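Home | Projects | Files | Notes | Contact

Print this page | E-mail this page

# Tollness Brick Sorting Set

README, version 4, May 2024
Maintained by the Geveck workshop

## What is in this set

Tollness is a collection of pictures about one small table activity: putting plastic building bricks into the bin of their own color. The colors are blue, green and red. We made it for people who study sorting and tidying, and who want something simpler than a full toy box.

The set has 39 sessions. In 14 of them the bricks are all of one color, and these are kept in the folder `single`. All the others are in the folder `mixed`.

## The tray

The tray has 3 open bins in a row, joined to each other by their walls. Seen from the front, blue is on the left, green in the middle and red on the right. We keep this order in all sessions, so please do not mirror the pictures if the position of the color is important for your work.

The bins were bought from Gallardo as separate pieces.

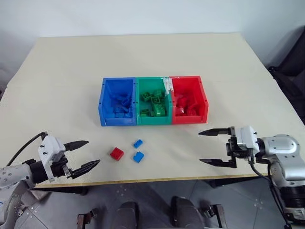 Bricks which are already in a bin are not labeled one by one. They lie over each other and it is not possible to say where each one ends. We give only the color of the heap. Bricks on the table, outside of the tray, have each their own line in the label file.

## Label file

Every line in `bricks.csv` has these fields:

- `session`: number of the session
- `color`: blue, green or red
- `studs`: number of studs on the top, or `u` if they can not be counted
- `place`: `table` or `bin`
- `note`: free text, often empty

For a heap in a bin, the field `studs` is always `u`. A brick which stands on its side gets the word `side` in the note. In version 3 we wrote this word in the field `place`, and it made problems for some readers of the file, so it was moved.

## Known problems

The shadow inside the blue bin makes some bricks look almost black. They are blue. Red bricks can have bright spots from the light, and a simple color filter will lose these parts.

Session 14 has two lines with the same brick. We will repair it in the next version.

## Use

You can use the set for teaching and for research. If you publish something with it, please write "Tollness set, Geveck workshop, Reltetora project". Corrections of the labels are very welcome, please send them with the session number and the line.

Print this page | E-mail this page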